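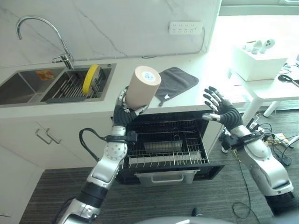
8 October 2024, kitchen bay

Teleop demos for the Dromstead set, plates and dishwasher. Hermenegildo on the gloves, me on the log. Recorder count was 3,498 at start of session.

Recalibrated both gloves first. Left thumb was reading closed when open, same fault as in January. Zeroed it with the hand flat on the bench and it held. Right glove fine.

Plate task: grasp at the rim, hold over the rack, tilt to line up with the rods, release. Operator is told to keep the left hand open and out of the way unless the plate needs steadying. The first 12 takes are marked as warmup and should not go to training.

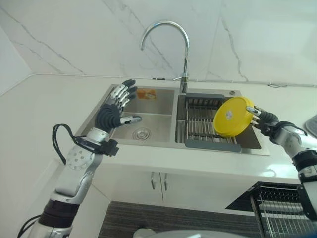
Right hand with the yellow plate over the drainer rack, left hand open.

Main trouble is wrist roll. The Zurnow retargeting clips before the operator's own wrist runs out, so he leans to make up the angle and the whole arm drifts. Dropped the roll gain and asked him to go slower. Takes are longer now but the approach is cleaner in the joint plots.
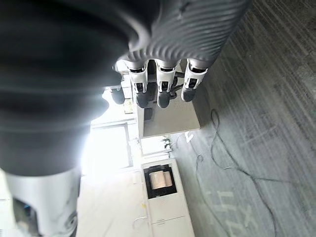 Wrist streams checked after the gain change. Timestamps agree with the head stream once the 60 ms offset is applied. Exposure on the wrist cameras is still on auto and should be locked before the next session.

To do:
Ask Teodoro Jaramillo whether the roll limit is in the Stalgate driver or in our config.
Write the thumb zeroing into the startup sheet.
Split takes where the operator paused to regrip.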